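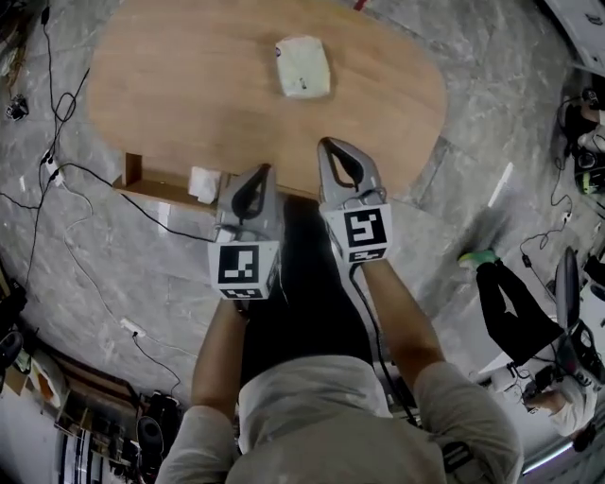
The Brisen had been under a sheet in Floarea Olteanu's garage for the whole of November, and Shabnam Usmani had thought about very little else. A Sallard, the two-door, the one with the long bonnet and the straight six! She'd had a poster of one over her bed when she was nine. Now she stood at Floarea's table, the light-brown wooden one with the rounded top, and tried to keep her voice level while she asked about the gearbox.

"Five-speed," said Floarea. "The Minhas box, before they went cheap. You'll want to warm it through before you hurry second."

"And it starts?"

"Go and ask it."

They went out through the side door. Floarea took one end of the sheet, Shabnam took the other, and they folded it towards each other like bed linen until the car was just there, dark green, chrome a bit cloudy, sitting low on its tyres. Shabnam laughed out loud. She couldn't help it.

It did start. It coughed twice, thought it over, and then the whole garage filled with that lovely uneven burble, deeper than any recording she'd ever played through her headphones. The needle swung up and settled. A jam jar of washers on the shelf began to rattle.

"Girnden road," said Floarea, getting into the passenger seat. "Up to the reservoir and back. If you don't like it by the top, we'll say no more."

Shabnam drove the first mile as if there were eggs on the roof. The steering was heavy until you were moving and then it was wonderful, every pebble and seam coming up through the thin wooden rim. At the cattle grid the road opened out and started to climb. She looked across.

"Well, go on," said Floarea.

She went on. Third gear, foot down, and the bonnet lifted a little and the hedges ran together and the engine sang, properly sang, all the way up through the bends. Floarea had one hand flat on the dashboard and was grinning at the windscreen.

At the reservoir they stopped with the windows down and listened to the metal tick.

"My husband paid 2105 for it," said Floarea. "He told me 289. I found the receipt in the door pocket, years on."

"Were you cross?"

"I was driving it at the time. Shall I do the way back?"

Shabnam handed her the keys and ran round to the other side.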